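Fanent bringt Haselnussöl aus eigener Pressung ins Regal

Erste Ernte von 822 Sträuchern ist verarbeitet - Abfüllung läuft seit April

Die Ölmühle Fanent hat ihr erstes Haselnussöl aus eigenem Anbau abgefüllt. Gepresst wurden die Nüsse von 822 Sträuchern, die der Betrieb auf zwei Hangstücken oberhalb der alten Mühle gesetzt hat. Herausgekommen sind 619 Flaschen, und wir freuen uns über jede einzelne!

Die Sorte heißt Panasiuk und ist klein, dünnschalig und ausgesprochen aromatisch. Geerntet wird sie von Hand, getrocknet auf Holzrosten unter dem Dach und danach bei niedriger Temperatur in der Schneckenpresse verarbeitet. Eine Röstung findet nicht statt. Das Öl schmeckt deshalb milder als viele andere Haselnussöle, mit einer leichten Süße und einem Hauch von frischem Brot.

"Wir haben lange an der Trocknung herumprobiert, im ersten Durchgang waren die Kerne viel zu feucht", sagt Taras Stasiv, Leiter der Ölmühle. "Als dann der erste klare Strahl aus der Presse lief, standen wir alle mit Weißbrot daneben - das Mittagessen war damit erledigt."

Abgefüllt wird in dunkle Flaschen zu rund 200 Millilitern. In der Küche macht sich das Öl besonders gut über Feldsalat, zu gebackenem Kürbis oder in einem Rührteig, in dem es einen Teil der Butter ersetzt. Zum scharfen Anbraten ist es zu schade. Nach dem Öffnen gehört die Flasche in den Kühlschrank und sollte innerhalb von acht Wochen aufgebraucht werden.

Auch der Presskuchen bleibt im Haus. Die Bäckerei Pelton mahlt ihn zu feinem Nussmehl und backt daraus ein dunkles Kastenbrot, das es vorerst nur in ihrem Laden gibt. Weitere Versuche mit Keksen und einem Nudelteig sind im Gange.

Erhältlich ist das Haselnussöl ab sofort im Hofladen der Mühle sowie im Feinkostgeschäft Skedix. Verkostet werden kann an beiden Orten, im Hofladen täglich bis 17 Uhr. Die Rezeptkarten liegen an der Kasse aus und dürfen gern mitgenommen werden.

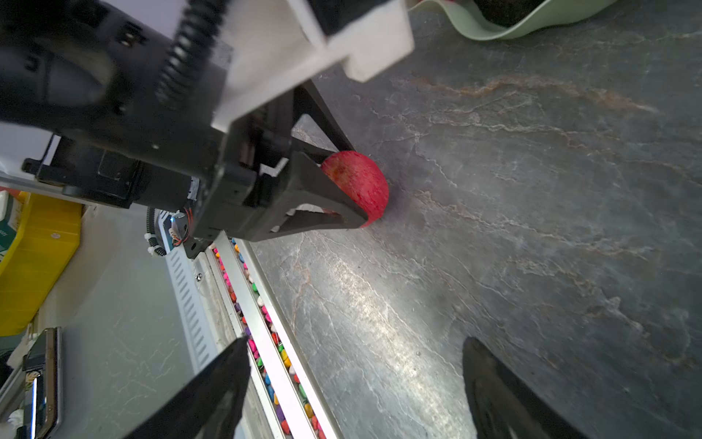 Dalia Ait Ali: Ich habe das Öl am Wochenende über Ofenkürbis probiert und fand es herrlich nussig, ohne bitter zu sein. Wird es später auch eine größere Flasche geben? Meine ist schon halb leer.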